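Review: Balholm 4, simulation and grasp planning software

Published June 5, 2019, by the Flollular Laboratory Software Group

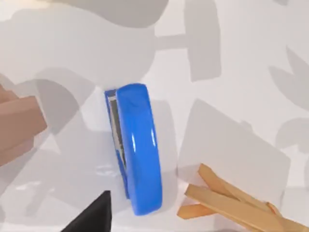 Scope of the review

Balholm 4 is a desktop package for planning and testing robot grasps in simulation. It is sold by Clarkow on a yearly licence and is intended for laboratories which prepare their control software on a computer before moving it to a real arm. The Group used the package over one term, with tabletop scenes made up of stationery and other small objects. The blue stapler served as the main target. Clarkow supplied a standard licence at no charge and had no part in the writing of this review.

Installation

The installer ran without difficulty on the Group's newer workstations. On an older machine the graphics driver had to be replaced first, a requirement which is mentioned only in the release notes. The licence server must be reachable at start-up. Laboratories with restricted networks should ask their computing service for advice before placing an order.

Scene building and rendering

Scenes are put together in a plain editor, or written as text files and loaded from the command line. The Group preferred the text files, which can be kept under version control and compared line by line. Objects may be placed by hand or scattered by a random seed, and the same seed gave the same layout on every machine tested.

The renderer is a clear improvement on the previous version. Glossy plastic now carries bright highlights along its curved edges, and the metal strip of the stapler picks up grey and white tones. Shadows from the arm fall across the white tabletop in overlapping layers, even where the arm itself is outside the view. This matters for perception work. A detector trained only on evenly lit scenes will often fail when a shadow crosses its target, and Balholm 4 allows such cases to be produced in quantity. Pale objects on a pale surface, such as the grey-white square beside the stapler, are also a useful test of edge detection.

Perception tools

The package exports colour, depth and object masks together. Export of 2,000 views was left to run overnight and finished without error. The masks were accurate on solid objects. Thin objects lying across one another, such as flat wooden sticks, were less well served: where one stick covered another, the mask of the lower one was at times split into separate parts with separate labels. Clarkow has acknowledged the fault and states that a correction will be issued in July.

Grasp planning

The planner proposes a ranked list of grasps and checks each against the surrounding objects. The Group ran 600 planning requests with the stapler placed at varying angles. Most of the plans returned were sensible and approached the narrow width of the body. The weaker results came when a neighbouring object stood close to the path of a finger. The default safety margin is generous and causes the planner to reject grasps that a careful operator would accept. It can be lowered in the settings file, but not from the main window, and the manual gives it a single sentence.

Control interface

Commands are sent through a Python library or through the Sadowski message format, which many laboratories already use. The control loop runs at 50 cycles a second by default. It held that rate in simple scenes and fell below it when several cameras were active. A warning is written to the log when this happens, although nothing is shown on screen.

Support and documentation

Written enquiries were answered courteously, normally by the next working day. The manual is well arranged for new users but thin on advanced topics, and several code samples still refer to functions removed in the last release.

Recommendation

The Group recommends Balholm 4 to laboratories whose main need is varied image data or early testing of grasp plans. Those working chiefly with thin or overlapping objects are advised to wait for the July correction and to request a trial licence before committing funds.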